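About the Trallier Workshop

Our Program | Facilities | Staff | Visiting | Contact

Who We Are

The Trallier Workshop is the robotics maintenance department of Stisitance Technical School. We teach students and working technicians how to set up a small robot cell, keep it in good order, and return it to service after a fault. The department accepts 12 students in each intake and runs day and evening sections. Graduates have gone on to work in packaging plants, hospital laboratories, machine shops and repair depots throughout the region.

The Workshop began as a single elective within the electrical trades program. Employers who hired our graduates told us that new technicians could wire a panel with confidence but had seldom been asked to care for a robot arm from one month to the next. The elective became a certificate, and the certificate became a department with its own rooms, tools and full-time instructors.

Nesma Hajji has led the department since it was formed. She came to the school from field service, and the present course of study follows the order of work she used on customer sites: inspect, record, adjust, test, and record again.

The Sandhu Cell

Instruction centers on one machine, known within the school as the Sandhu cell. It is a tabletop arm with a two-finger gripper, used for picking up and setting down small parts. Every student works on the same cell throughout the certificate, and its service log is passed from each class to the next. At the close of last term the log held 2,482 entries.

Keeping to a single machine was a deliberate choice. Students learn how its joints sound when they are healthy, which fasteners tend to loosen, and how far the home position may drift before a correction is due. They also inherit the work of those who came before them — including the occasional poor repair, which they are expected to find and put right.

Setup and Routine Care

Students begin at the base. The mounting plate is checked for flatness, the bolts are tightened in a cross pattern, and each bolt head is marked with paint so that any later movement will show. The arm is then sent to its home position and its joint readings are compared with the reference sheet. Only when the two agree may the student proceed to the gripper.

Gripper service includes cleaning the finger faces, checking that both fingers close on the center line, and measuring grip force. Fingertips are inspected every Wednesday and replaced after 3,000 cycles, or earlier if wear is visible. Cables are examined by hand along their full length with the power locked out.

Practice in Simulation

Before a new setup is tried on the hardware, it is rehearsed in Paltell, the simulation software used in all of our courses. The student builds the cell on screen with the arm on its mounting plate, a work surface and a part to be reached, and then plans an approach that keeps the fingers clear of the surface. 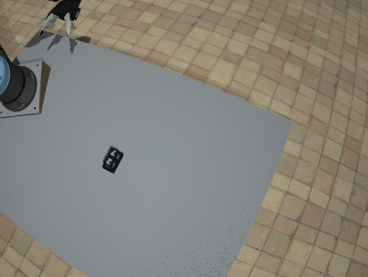
Rehearsal of this kind is required for any change to the base position, the tool or the part. Students save the planned positions, carry them to the Sandhu cell, and run the first pass at reduced speed with an instructor at the stop button. Differences between the planned and measured positions are entered in the log. A student who finds a large difference returns to the base checks before touching the program.

Fault Finding and Repair

The final unit of the certificate is devoted to repair. Instructors introduce a fault without announcing it, and the student has up to 3 hours to find the cause, correct it and complete the return-to-service form. Grades are based on the written record as well as on the repair itself. A cell that runs again without a clear account of the reason is not considered finished work.

Visiting and Enrollment

Prospective students and employers are welcome to observe a class by arrangement with the department office. Closed-toe shoes are required on the workshop floor, and safety glasses are provided at the door. Applications for the spring intake are accepted through December. Applicants should have completed a basic course in electrical safety or be able to show equivalent experience on the job.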